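Print this page
E-mail this page

Tulia 200 Under-Sink Water Filter

The Tulia 200 is a single-cartridge drinking water filter for fitting beneath a kitchen sink. It connects to the cold supply only and feeds a separate tap, which is included. It reduces chlorine taste and odour, sediment and fine rust particles. It does not soften water and must not be used on a private supply unless that supply has already been disinfected.

The unit consists of a head, a bowl and a replaceable carbon block cartridge. The head is fixed to the cupboard wall with two screws. The bowl turns a quarter to release and contains a shut-off valve, so the cartridge can be changed with the mains stopcock left open. A small amount of water will drain from the bowl when it is removed; place a cloth or tray underneath.

Dimensions and clearance

Height of head and bowl together is 171 mm, measured from the top of the bracket. Allow a further 7 cm below the bowl so that the cartridge can be drawn out. Where the cupboard floor is closer than this, the bracket may be mounted sideways, but the arrow on the head must still point in the direction of flow.

Flow and pressure

Rated flow is 2 litres per minute at normal household pressure. Flow falls gradually as the cartridge loads with sediment, and a marked drop before the change date usually means that work has been carried out on the local main. Flush for a few minutes before concluding that the cartridge is spent. Homes with high incoming pressure should have a reducing valve fitted upstream; Vuorinen supplies one with matching push-fit ends, ordered separately.
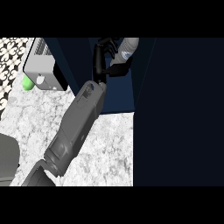 Cartridge life depends on use and on the condition of the supply. The standard cartridge should be changed every six months whether or not the taste has altered. A household that fills jugs and drinking bottles several times a day may find that it needs changing sooner. Write the date of fitting on the label supplied and stick it to the bowl, where it can be read without moving the pipework. Cartridges from the older Brilus range have the same diameter but a different end seal. They will go into the bowl and will leak past the seal, so they must not be used.

After each change, run the tap until the water is clear. Fine black particles in the first few litres are carbon dust and are harmless. Cloudiness that clears from the bottom of the glass upwards is trapped air and may persist for a day or two.

Supplied with

Head and bowl, bracket, one cartridge, chrome tap with washer set, tee connector, tubing, bowl spanner, date labels. The tap needs a hole in the worktop or sink. Fixing screws are suitable for chipboard cupboards; use wall plugs for masonry.

Spares and returns

Bowl seals are sold in pairs. Lightly grease the new seal with silicone grease before fitting, and never with petroleum jelly, as it attacks the rubber. Unused units may be returned to the Fistdale warehouse in the original carton. Fitted units are covered by the guarantee against faulty parts only; frost damage is excluded.

Trade enquiries: Aicha Sqalli
Technical questions and fitting advice: Kobina Dankwa

The fitting sheet was revised in September. Earlier sheets show the tee connector reversed and should be thrown away.

Print this page
E-mail this page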